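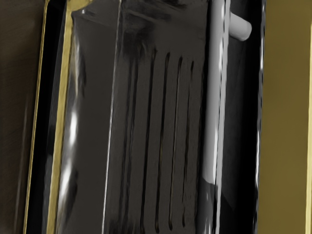 Image: Anastasia Gavalas / Jilholm

Ticket 3000: Breaker trips on kitchen circuit, second floor
Site: Lunuden
Opened by: Anastasia Gavalas
Assigned to: Vangelis Vasilakis
Status: Closed, with one follow-up

Reported problem
The 20 A breaker marked "kitchen east" trips several times a week, mostly before noon. It resets without trouble and holds until the next trip. Reporter states that it started in August and that the toaster oven is the usual suspect. The refrigerator is on a separate circuit and is not affected.

Entry 1, initial checks
Panel opened, main off. Terminal screw on the breaker was at proper torque. No discoloration on the insulation, no smell, no sign of heat on the bus stab. Neutral and ground landed where they should be. Power restored and voltage at the counter outlets read normal with no load.

The panel schedule lists four outlets on this breaker. Walked the floor with a circuit tracer and found six. The two extras are on the far side of the wall, in the print room, and do not appear on any drawing we hold. Schedule corrected in pencil.

Entry 2, load test
Clamp meter on the branch conductor, each appliance run alone for ten minutes. Toaster oven on full heat drew 11.8 A. Coffee maker drew 7.4 A while brewing and under 1 A on the warming plate. Neither one trips the breaker alone. Both together come to 19.2 A, which is tight for a 20 A breaker but did not trip it during the test. 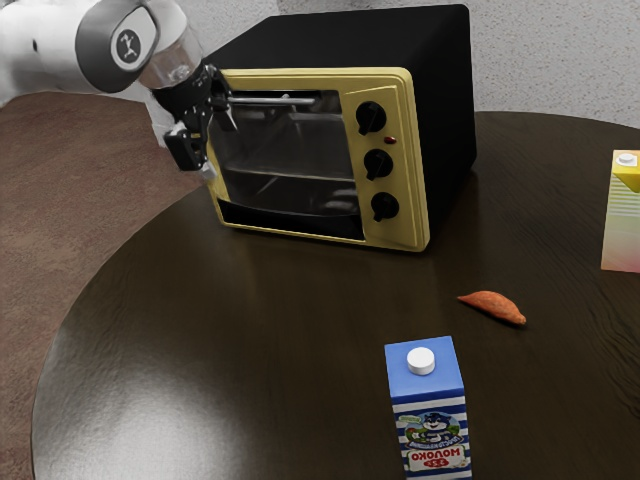
Entry 3, insulation test
All loads unplugged, branch isolated at both ends. Line to ground and line to neutral both read over 200 megohms. No fault in the fixed wiring. Toaster oven and coffee maker cords also tested good. Ruled out leakage as a cause — the breaker is a plain thermal-magnetic type and would not respond to a small leak anyway.

Entry 4, logging
Left a Stedudus logger clamped on the branch for one work week. It recorded 29 events above 20 A. Most lasted under a minute. Three ended in a trip, and all three match the times the reporter wrote down.

Every event above 20 A has the same shape: a sharp step up, a short plateau, a step down, repeated at regular intervals. That is a heater cycling under thermostat control. The toaster oven and coffee maker were not both in use for at least half of these, going by the base current.

Entry 5, cause
The print room has a laminator plugged into one of the two unlisted outlets. Its rollers heat on startup and cycle after that. The print room confirmed it was moved to that wall in August. Laminator plus coffee maker plus toaster oven is well past the rating.

Entry 6, fix
Laminator moved to the "print west" circuit, which had spare capacity. Unlisted outlets labeled at the faceplate. Breaker replaced as a precaution after repeated trips. Logger left on for another week: no events above 20 A, no trips.

Follow-up
Sumampouw to redraw the branch layout and issue a typed panel schedule. Until then, leave the pencil copy in the door.

Closed 20 October 2024, V. Vasilakis

Recent tickets
Exhaust fan runs after timer ends
Flicker in stairwell lights, north side
Panel door latch will not hold
Request for outlet tester, Lunuden
Dead outlet behind copier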